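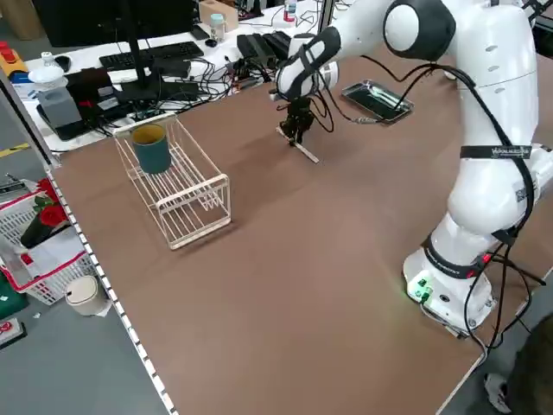 I have been trying to learn the accordion since March and I think it's time I owned up to it in public, mainly so that I can't quietly stop.

It started with my great-aunt's flat. When we cleared it there was a case at the back of the airing cupboard, behind the spare pillows, and in the case was a piano accordion in a sort of swimming-bath green with NENSKA written across the front in curly letters. I had never seen her play it. My mum had never seen her play it either, and got quite cross about this, as if the accordion had been a second family. Nobody else wanted it and it was going to go in the charity pile, and I heard myself say "oh, I'll have it", in the voice I normally use for the last roast potato.

So home it came on the train, on my knees, because the luggage rack looked risky and the thing weighs the same as a toddler. Every time we went over some points it let out a little sigh. The man opposite moved seats at Aston.

I should say that I'm not musical. I did recorder at school like everyone did, and I had a guitar for a while at university which I mostly leant against things. But I do have a stubborn streak and I had a free spring, and I'd got it into my head that you could pick up an accordion, squeeze it, and be in a French film by teatime.

Well. The right hand is fine! The right hand is a piano stood on its end, and if you can find middle C you can bash out a tune with one finger. It's the left hand that's the trouble. The left hand has buttons, rows and rows of them, and you can't see them. You simply cannot look, they're on the far side of the box, and if you lean over to peek you squash the bellows and it honks at you. One button has a tiny dent in it so your finger can find it in the dark, and everything else you work out from there. They go up in fifths, which I now understand in the same way I understand pensions.

And then while you're doing all that you have to remember to breathe for it. In and out, evenly, changing direction at the end of a phrase and never in the middle of a note. I can do the right hand. I can do the left hand (slowly). I can do the bellows. I can do any two of them together on a good day. All three and my face goes a funny colour and my foot starts tapping something from a different song.

I muddled along with videos for a month and got nowhere much, apart from learning the first half of a waltz so thoroughly that I was humming it in the shower and at work and once, I'm told, all the way round the supermarket. The second half has a jump in it that I'd been avoiding. I'd get to the jump and go back to the beginning. My neighbour on the left must think it's the saddest waltz in the world, forever setting off and never getting there.

That's how I ended up with Hazel Wojcik. Her card was up in the window of the shoe repair place, handwritten, with a phone number and the words ACCORDION. ALL AGES. NO RUSH. It was the no rush that did it for me.

Hazel teaches in her front room and the first thing she did was laugh at my straps. I'd had them so loose that the whole instrument was hanging off me like a rucksack put on backwards, and I'd been holding it up with my thumbs. No wonder my wrists hurt. She hauled everything in by several holes, tucked the box up under my chin and made me sit on a hard kitchen chair, right on the front of it, with my left knee a bit further out than my right. It felt ridiculous and it sounded better straight away. I was a bit put out, to be truthful. All those evenings!

Then she took the waltz off me. She said I could have it back when I could play one note, in and out, for as long as the bellows would let me, without it wobbling. So for a whole fortnight I played one note. My neighbour must have longed for the half waltz.

I won't pretend the one note was thrilling, but something did happen in the second week. I'd been shoving the air out as though I was trying to shut a suitcase. Hazel kept telling me to let the weight of it do the work, and I kept nodding and not getting it, and then one Sunday when I was tired and not really concentrating my arm just went heavy and the note came out long and plain and level. I did it again to check. I did it again for my husband, who said "very nice" without looking up, and then I did it again for the cat, who left.

The accordion itself is not in perfect health. There's a reed that buzzes up near the top, and the F sharp sticks if it's been cold. Hazel sent me to a repairer called Tillman, out past the garden centre, who has a shed full of them, all in bits, with the insides laid out on newspaper. He had mine open in two minutes. I wasn't ready for that at all. It's all wax and leather in there, and little blocks of reeds like rows of teeth, and somebody had pencilled a 59 on the inside of the wood. He thought it might be the year or might be a batch number and wouldn't be drawn. I've decided it's the year, and I've decided that my great-aunt bought it new, and I've made up a whole dance hall to go with it which I'd rather nobody corrected.

He wanted nearly £200 to do the lot, meaning the wax and the leathers and a proper tune, and I gulped and said could we just do the buzz for now. So we just did the buzz. It still has a slight wheeze on the way out and I've grown fond of it. He also sold me a second-hand pair of Jakness straps, wide ones with padding, and if you are a beginner with bony shoulders please get yourself some wide straps before you buy a single book. I was bruised like a pear.

Things people have asked me since I started:

Is it heavy? Yes. Sit down.

Is it loud? Very, yes, and there is no quiet setting. I practise between tea and the news and I shut the back window, and I've given next door a cake.

Can I play that one from that film about the waitress? No, and I'm getting a bit tired of being asked. Hazel says everyone comes to her wanting that one, and she makes them do a polka first.

I've got the waltz back now. I had to earn it off her with a Polish carol, of all things, in the middle of June, both hands, with all the bellows changes where she'd marked them in red. The carol is lovely by the way and I'm going to be unbearable at Christmas. The jump in the second half of the waltz has turned into a perfectly ordinary jump. I miss it perhaps one time in three, but I land somewhere near it and keep going, and keeping going is Hazel's big thing. She'd sooner hear a wrong note in the right place. If I stop to fix one she makes a noise like a kettle.

My mum came over last week and I played it for her, the whole waltz, start to finish with only the one lurch. She was quiet for a bit. Then she said she did remember something after all, being very small and in bed at her aunt's, and music coming up through the floor, and how she'd always thought it was the wireless.

Next lesson is Thursday and I haven't done my scales.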